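**Proposed change to the minutes distribution procedure, effective September**

**records_allenlow** wrote:

The Allenlow Residents' Association is reviewing how its minutes are circulated. Under the present procedure, 89 households receive a printed copy by hand and the remainder receive a file by email. The board proposes to end printed distribution except on written request. Members are invited to comment in this thread before the September meeting. Comments will be entered into the record under the user name given.

**S_Steyn** wrote:

I wish to register an objection. The printed minutes are the only association document that many members on the Matlala side read in full. A request form places the burden on the people least likely to complete one. I would ask the board to state what saving it expects.

Sipho Steyn, Unit 72

**records_allenlow** wrote:

The saving is set out in the budget note. Printing and toner came to 900 for the last financial year, excluding the delivery rounds. The board regards this as a modest sum, but it recurs.

**matlala_row** wrote:

With respect to the previous speaker from Unit 72, I do not agree. I receive the printed minutes and I do not read them in full. The type is too small, the resolutions are buried in the discussion, and the attachments are often missing. If the association is to continue printing, the document should first be made fit to read.

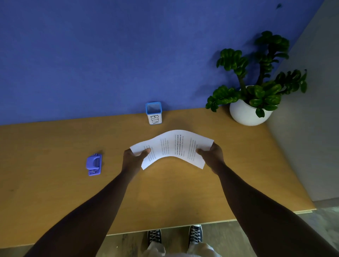
Layout is a fair criticism and should be treated separately from distribution. The type on the printed page is very small, and apart from the bolder heading line near the middle there is little to guide a member who wants only the decisions. I would support a summary of resolutions on the first page, in larger type, with the full discussion to follow. The Satberg association adopted this arrangement and its members speak well of it.

**S_Steyn** wrote:

I accept the point on type size. I do not accept that poor layout is grounds for withdrawing the paper copy. The emailed file has the same layout and is harder to read on a telephone.

**northgate_4** wrote:

May I ask whether the board has considered a notice board copy? One set in the lobby of each building would come to four sets a month. I believe this was the practice before the Allitz management contract.

**records_allenlow** wrote:

It was. The practice lapsed because pages were removed from the lobby copies and the sets could not be kept complete. A locked case was quoted for at the time and declined.
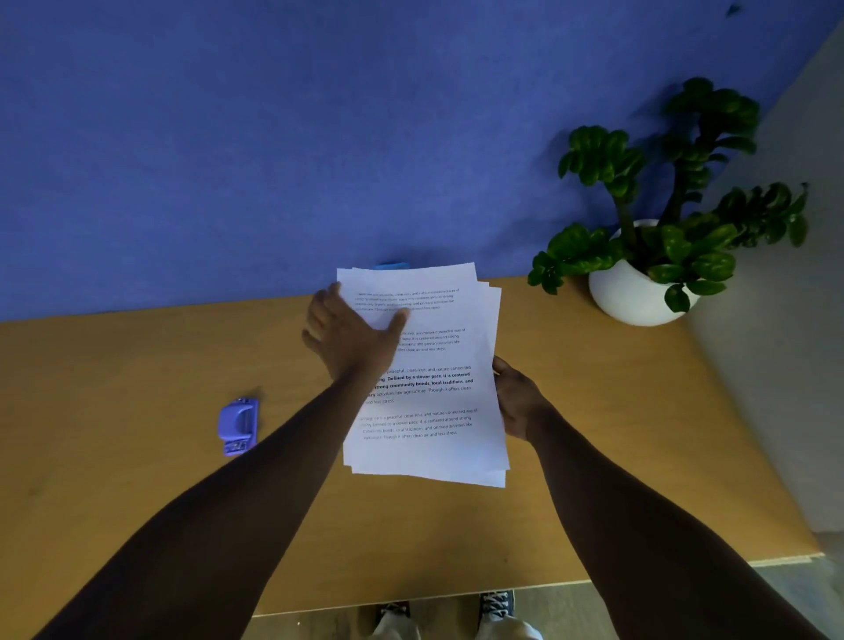 The board is willing to obtain a new quotation. It should be noted, however, that a lobby copy does not satisfy the bylaw on notice to members, which requires delivery to the household or to an address the member has supplied. Any change on that point would need a vote.

**matlala_row** wrote:

Then the vote should be held. The bylaw was written before most households had email, and we have been working around it ever since.

**S_Steyn** wrote:

I would oppose that amendment and will say so at the meeting. I would support the following as a compromise - printed copies continue for every household now receiving them, and new households are asked for their preference when they register.

**northgate_4** wrote:

Seconded, if seconding is in order here.

**records_allenlow** wrote:

It is not, but the comment is noted. Motions must be submitted in writing to the office by 5 p.m. on the day before the meeting. The revised layout with the resolutions summary will be placed on the agenda as a separate item.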